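4. Everyday Words for Surface Texture

Color words have had decades of careful attention, and it is easy to see why: a color chip can be printed, mailed and shown to anyone.

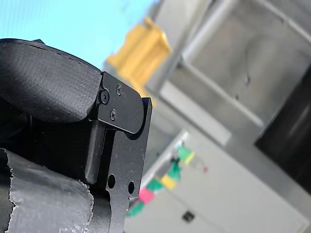
Texture words have had far less, and we think they deserve much more. English speakers are happy to call a thing rough or smooth, but ask them to go one step further and the talk becomes wonderfully inventive. They reach for food, cloth, skin, weather, the inside of a cat's ear. This section reports what happened when we gave 83 adults in Selville a set of 12 surface samples and asked them to tell a friend what each one was like.

4.1 Materials and procedure

Samples were taken from the Santoro set, which was put together for earlier work on touch vocabulary and is described in Section 3. Each sample is a flat square mounted on card. We kept the set small on purpose, as long sessions tend to wear people down to "rough again" and "same as before," and those answers tell us little about what a speaker can do when fresh.

Speakers worked in pairs. One partner, the describer, could touch and look at the sample. The other, the listener, sat behind a low screen with a full duplicate set and had to pick out the match. Pairs swapped roles halfway through; the odd speaker out was paired with a member of the research team, whose own descriptions were dropped before coding. Talk was recorded and transcribed in full, including false starts, laughter and the many arguments about what counts as "bumpy."

Transcripts were coded by Meinir Price and Virgil Toma, working apart. Each descriptive phrase was placed in one of four groups: plain adjectives (smooth, gritty), source comparisons (like burlap, like an orange), pattern words (ribbed, woven, crosshatched), and action words (it drags, it catches on your nail). Disagreements were settled by Ekene Fashola, who had not seen the first round of codes.

4.2 Looking and touching

The most striking result for us is how strongly pattern words lean on sight. Describers who looked before they touched used them early and often. Describers who began with their eyes closed used hardly any at first, and many switched to them the moment they opened their eyes, sometimes throwing out a perfectly good description to do so. One speaker had been doing very well with "dry toast, but thin," looked down, and said "oh, it's woven" – and her listener, who had already put a hand on the right sample, let go of it.

Pattern words also carry a puzzle. Woven and crosshatched name different things: the first is a way of making a surface, the second a way of marking one. Yet for very fine textures the two are hard to tell apart by eye. The curved black pad in Figure 4 is a good case, with a surface fine enough that either word will do, while the small plate next to it has a matte finish and would draw a plain adjective from most speakers. When describers faced this kind of choice among our own samples, they seldom stopped to settle it. Many used both words, one after the other, and their listeners got on with the task quite happily.

Figure 4. A fine woven or crosshatched texture on a curved black pad, with a matte black plate beneath and to the right.

4.3 Comparisons that work

Source comparisons were a joy to code. They were also more useful than we had expected. A listener who hears "rough" still has half the table to choose from, but "like the back of a stamp" sends the hand somewhere definite. What matters is that both partners know the thing well. Comparisons to kitchen goods and clothing did nicely in nearly every pair. Comparisons to hobby materials did well only when the partners shared the hobby, and we have one lovely exchange in which a keen angler spends most of a turn explaining a reel grip to a man who has never fished.

Speakers also trimmed their comparisons as they went along. A full phrase such as "like that stuff on the bottom of slippers" became "slipper stuff" on its second use and simply "slipper" after that. Shortening of this kind is well known from work on shapes and figures, and we were delighted to find it here too, in a domain where speakers begin with so few shared labels.

4.4 A first look at Gondia

In April, Shanti Bhatia and Devendra Saxena ran a pilot of the same task with 5 pairs in Gondia. The numbers are too small for any firm claim, and we give no statistics. Even so, action words seem to do more of the work there than in Selville, and they turn up early in a turn, before any adjective. Several describers also acted out the stroke of a finger across the card, though the listener could not see it. Gesture was not part of our coding plan. It will be in the next round, for which a second camera position has already been tested.

The full word lists for both sites, with the codes assigned by each coder, are given in the Uken appendix. Section 5 takes up the question of how children learn these words.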